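Category: Manipulation > Grippers and End Effectors

Two-finger vs. multi-finger on kitchen items, which would you keep?

benchrat_ok
We have been running a two-arm setup on a steamer task: glass lid, steel basket, four steamed buns, one plate. Left arm has a Kedley multi-finger hand, right arm has a Heltik two-finger. Budget for next year covers one type on both sides, so I have to pick. I've read the older threads here and most of them are about boxes and blocks. Interested in anyone who has done soft food or glass.

torque_limit
Two-finger on both. I ran a pair of Heltiks for 27 weeks on a packing cell and replaced fingertip pads and nothing else. With the multi-finger hand you will spend your time on calibration.

mirelle_d
Disagree. A packing cell is not a kitchen. A flat glass lid with a low handle is a bad target for parallel pads unless the approach angle is very good. More fingers give you more ways to be wrong and still hold on.

torque_limit
They also give you more ways to drop it and not know which finger let go. What controller are you on, OP? That matters more than the finger count.

benchrat_ok
Caner controller on both arms, same firmware. The Kedley gets its own power supply. Command rate is the same for both sides so I think it's a fair comparison, except that the left side always gets the lid and the right side always gets the buns.

halfpitch
Then it isn't a comparison. You have two grippers doing two different jobs. Swap them before you spend anything.

benchrat_ok
Fair. The mounting plates are different so a swap costs me most of a Monday, but I'll do it.

What I can say so far. On the lid, the multi-finger hand is slow to settle but forgiving. If the lid sits a little off from where we taught it, the fingers still find the handle. On the buns, the two-finger is fine if the force limit is set low. At the default it leaves dents. I went down 3 steps on the limit and the dents stopped, but then it slipped on the first one out of the basket, where the surface is smooth and damp.

mirelle_d
Try softer pads before you touch the limit again. Omoregie sells a silicone set that fits the Heltik fingers. They wear out quickly but they are cheap.

halfpitch
Can you post views from the head and the wrist? Hard to tell how much clearance you have around that basket rim.

benchrat_ok
Wrist view first, then two from the head camera.

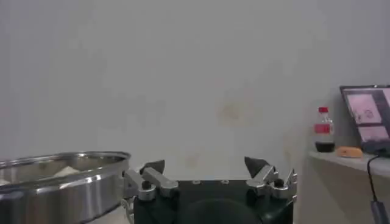
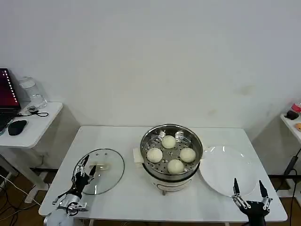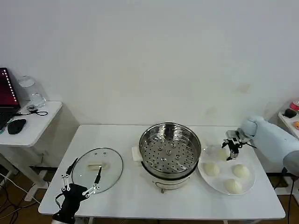 The rim is my main worry on the right side. Coming straight down works for the bun nearest the plate. For the one at the back I have to tilt the wrist, and then the outside of the finger linkage gets close to the metal. I've touched it 2 times in testing. No damage, but the arm faulted both times and I had to home it.

torque_limit
That's a planning problem. Add the rim to your collision model with some padding and it will pick a better angle.

benchrat_ok
It's in there already. With more padding the planner gives up on the back bun.

mirelle_d
Have you tried changing the pick order? Front ones out first and you can come in low from the open side.

benchrat_ok
Not yet. Order is fixed in the script right now. I can change that today.

halfpitch
Also check how well your wrist camera does in close to shiny metal. We lost a lot of time to reflections on a steel tray. Ended up using only the head camera for the final approach and the results got better.

torque_limit
I'd do the opposite. Head camera gets blocked by the arm right when you need it.

halfpitch
Depends where it's mounted. Ours was high enough.

benchrat_ok
I'll run 6 trials each way with the grippers swapped, same pick order, and log which camera the pose came from. Pads from Omoregie are on order. Will post the numbers in this thread when I have them.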